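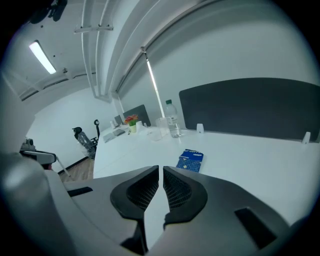
Chapter 4
Keeping Records in a Small Archive

Before you read

Think of a place where papers are kept for a long time: a town hall, a church, a school office, a factory. Who may look at these papers? How does a person find one letter among many boxes? Write down your ideas in a few lines and keep them until the end of the chapter.

4.1 What an archive keeps

In the previous chapter we studied libraries. A library buys or receives books, and most of these books exist also in other libraries. An archive is different in this respect. It keeps papers which were made by one person, one family or one office in the course of daily work, and usually there is only a single copy. If a library loses a book, it can order another. If an archive loses a letter, the letter is gone.

The papers in an archive were seldom written for readers like us. A clerk in the town of Gonell who wrote down the price of flour wanted only to pay the baker. We read the same page today to learn what people ate, how much bread cost, and sometimes how the clerk spelled the names of his neighbors. One record may therefore answer questions which its writer never had in mind.

4.2 The example of the Mevunel mill

Throughout this chapter we will use the papers of the Mevunel mill, a wool mill which stood on the river below Gonell. When the mill closed, its office papers went to the town archive. They came in tea chests, without a list. The first archivist counted 1,416 letters and 2,335 bills and receipts. There were also wage books, some maps of the water channel and a bundle of drawings for a dye house that was never built.

The letters were tied together by year, but the bills were tied together by supplier. A beginner may want to put everything in one order, for instance by date. This is a mistake which is hard to repair. The mill office had a reason to keep its bills by supplier, and the order itself tells us how the office worked. We call this rule respect for original order, and we will return to it in Section 4.4.

4.3 Levels of description

Nobody can describe every sheet of paper in a large collection, and it is not necessary. Archivists begin with the whole and go down step by step. For the Mevunel papers the levels are as follows.

Collection: all papers of the mill.
Series: papers of one kind, such as the wage books.
File: one bundle or folder, such as the letters exchanged with the Clegg dye works.
Item: one single letter, bill or map.

A reader who knows only that the mill bought dyes from Clegg can start at the series of bills, find the right file, and order it to the reading room. The archivist does not need to have read each bill before. A good description at the file level takes around 80 words. It gives the dates, the kind of papers, the people or firms concerned, and any damage which the reader should expect.

New words in this section: series, file, item, finding aid.

Exercise 1. The Merkevier shipping office sent the mill both letters and bills. In which series would you look for each of them? Explain your answer in two or three sentences.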